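Moving to a smaller room

In October I moved from a flat with two rooms into one room in Cunden. My friend Ursina asked me to write down how I decided what to keep, so I try.

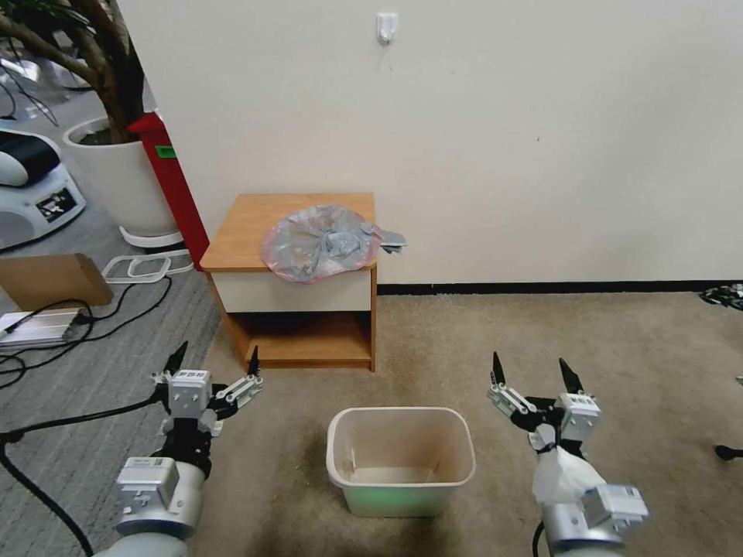
I began with paper, and this was a mistake. Old letters are slow, you read each one and then it is evening. Start with things that have no memory in them. A small off-white wastebasket on a beige carpet is enough for one person, and I put mine in the middle of the floor when I sort. My books were the hard part. I had 448 and I kept 104.

The rest went to the shop of Mr Mowat, who was very kind and gave me tea.
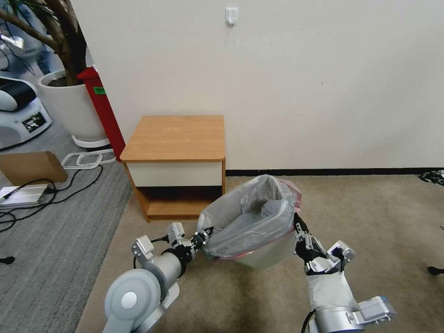 Nightstand with one drawer, and a hook on the wall.

My rule for furniture is that it must have a drawer or a shelf, better both. I sold my big desk for this reason. I miss it a little when I write, but the kitchen table is also good and it is nearer to the bread.
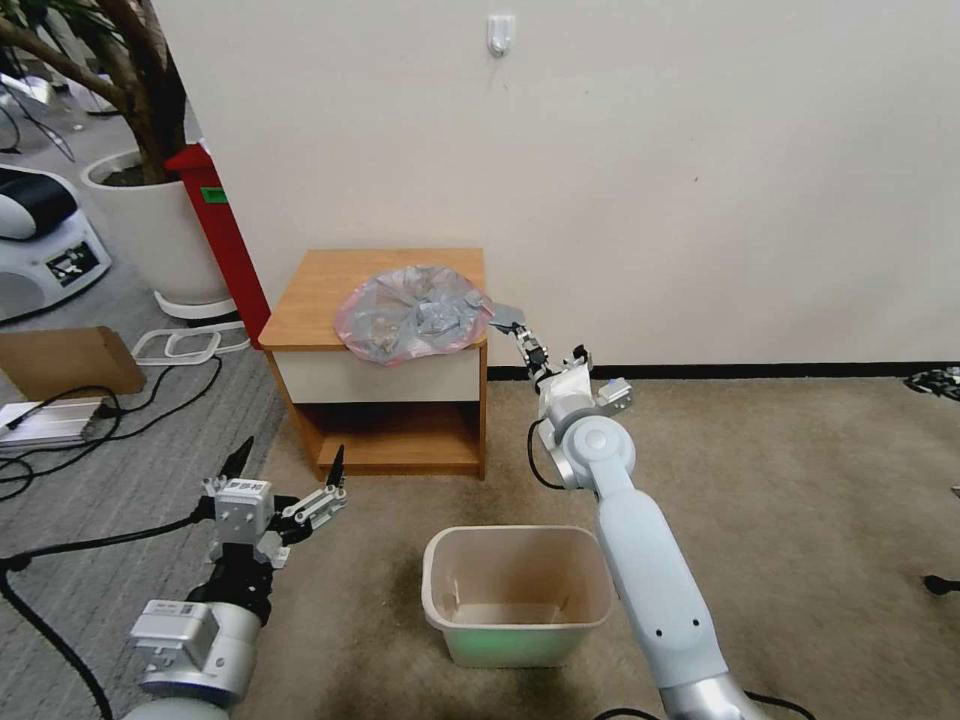

Clothes I did in 2 evenings, with my sister on the telephone. She has strong opinions about my coats. I kept the green one against her advice, and I wear it every day this winter.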